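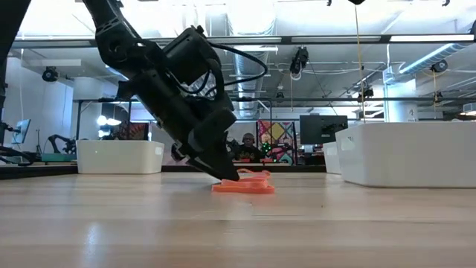
So can Groment council keep its parking contract secret? It can't, and it has until Wednesday to hand the whole thing over.

I've been banging on about this since March, so forgive me if I'm a bit giddy. The information tribunal has told the council to release all 874 pages of its deal with Stiko, the firm that runs our car parks, plus the emails that went with it. What we'd had up to now was 15 pages, and 4 of those were blacked out from top to bottom (I did get a nice clear copy of the contents page, mind you).

The request came from Valdir Peixoto, who runs the Dandine newsletter and only wanted to know who gets the money from fines on Hrubý Street. The council told him it was commercially sensitive. Then it told him it would take too long to look. The tribunal didn't think much of either answer and has ordered the council to pay him £300 towards his costs as well.

I rang Valdir last night and he was delighted, though he's already worrying about how he'll print it all! The council's press office says it is "considering the decision" and wouldn't tell me whether it means to appeal. I've asked again this morning, and I've asked Stiko too. I'll put the papers up on the site as soon as I've got them.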